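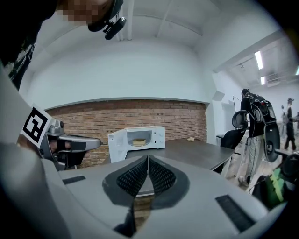
So what does the software have to do before anyone can train anything on a recording?

Mostly it has to agree with itself about what time it is. That was Tae-yang Do's answer, and he gave it before I'd even gotten my notebook open. I had come prepared to talk about neural networks and big ideas, and I spent most of the afternoon hearing about clocks instead. I loved it, I have to say.

Tae-yang writes the tooling at Peltix, a small outfit that turns demonstrations by people holding grippers into data a robot can learn from. His main project is a program called Garkier. It takes in the video and the tracking from each gripper, lines everything up, and hands over something a training job can read. "It's plumbing," he told me. "I like plumbing. You get to find out where the leaks are."

The leaks, when he started, were everywhere. Each camera kept its own time, and the drift between two of them could reach 36 milliseconds by the end of a long session. I said that didn't sound like much. He laughed at me (kindly!) and held his hands up, as if he were pinching something in each one.

"Say your left hand is holding a door and your right hand is reaching in," he said. "If the left is late, the robot learns to reach before the door is open. It'll learn that perfectly. It'll be very confident about it."

I asked how you'd catch a thing like that, and he got up and started drawing on the back of a shipping form. Garkier looks for moments when both hands do something sharp, like a quick close of the fingers, and slides the streams until those moments match. The first version needed the person to clap the grippers together at the start of each take. People forgot. Of the first 431 recordings, 23 had no clap at all, and he had to line those up by hand over one very long week in August.

"I was dreaming in waveforms," he said.

The other half of his job is knowing where the hand is. The square black-and-white markers do a lot of the work there, and he has a soft spot for them, old-fashioned as they are. A marker gives you a position and an angle from one view, provided you can see it. Turn your wrist the wrong way and it's gone, so a second piece of code, which the team calls Ji, guesses the motion through the gap and then corrects itself when the marker comes back. Tae-yang is pretty blunt about how that went at first.

"Ji used to snap. The hand would be drifting along, the marker would show up, and the whole path would jump sideways. Nice smooth human motion with a hiccup in the middle. A policy trained on that gets the hiccups too."

Now the correction is spread backward over the whole gap, which sounds obvious once he's said it, and apparently took him two months. I asked if he tests on easy stuff. Nope! He likes kitchen jobs, and microwaves most of all, since the door swings on a hinge and the hand has to follow an arc. If the tracking is off, the arc comes out lumpy and he can see it in the plot right away.

We got to talking about what he'd throw out if he could start over. He didn't have to think. It was the settings file, which had grown to 1375 lines, and which he described as "a diary of every argument we ever had." The newer front end, Ikico, hides most of it. You pick a session, you see the two hand paths drawn on top of each other, and anything suspicious turns orange. He'd wanted red. He was outvoted and he still brings it up.

Before I left I asked whether he ever picks up the grippers himself. He does, and he's bad at it, by his own account. He moves too fast and keeps stopping to think about the software. His own takes go in a folder called "do not use," which he pulls out whenever he changes the alignment code.

"If it can fix mine," he said, "I'll ship it."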